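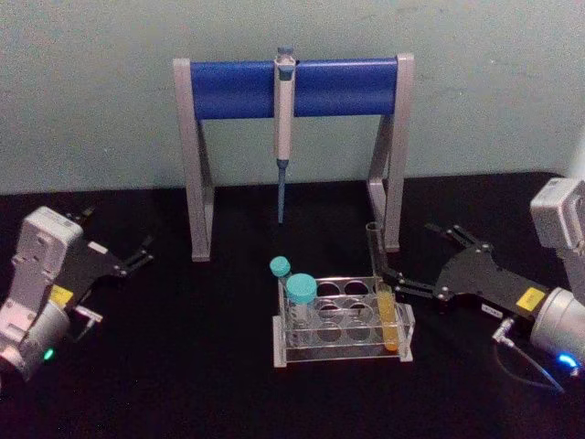 Inese Adomaitis talks with her hands, so it took me a while to notice she was also eating her lunch. We met on 29th September in the back half of the Ruvgate science block, where she runs the after-school robot club, and I'd promised her I'd only stay an hour. Reader, I stayed for three.

The club's project this year is a lab helper with two arms. It has to pick up a test tube, put it in a rack and (eventually!) work a pipette. "Everyone thinks the pipette will be the hard bit," she said. "We haven't even got to the pipette. We've spent since April on tubes."

I asked what's so awful about tubes. "They're clear! You try telling a camera where the edge of a clear tube is when the rack is clear as well. I nearly bought a white rack out of pure temper."

She didn't, in the end, as the students talked her out of it. Ningsih Lubis, who is in her second year with the club and writes most of the gripper code, wanted to keep it difficult. "If it only works with an easy rack then it's a bit of a cheat," she told me, not looking up from her laptop. Her answer was to practise with yellow liquid in one tube, so the arms had at least one thing they could find reliably, and then go on to the empties.

They've logged 3,780 attempts so far. I asked how many had gone well and Ningsih pulled a face. "The last 890 are the ones I'd show you."

The money side was less painful than I'd expected. Joleck, the engineering firm up the road, lent them the arms until summer, and the club has paid for its own glassware, which Inese says is the only budget line that keeps growing. "We've broken 39 tubes. I've broken more than nine of those myself, before you ask, and no robot was involved."

The plan is to enter the Grandel Cup, where teams get one go at a task they've not seen before. Ningsih would like it to be pouring. Inese would very much like it not to be pouring.

Before I left I asked whether I could have a turn at driving one of the arms. There was a short silence, and then Ningsih said I could do the left one, as it wasn't holding anything. I moved it a couple of inches and was told that was plenty.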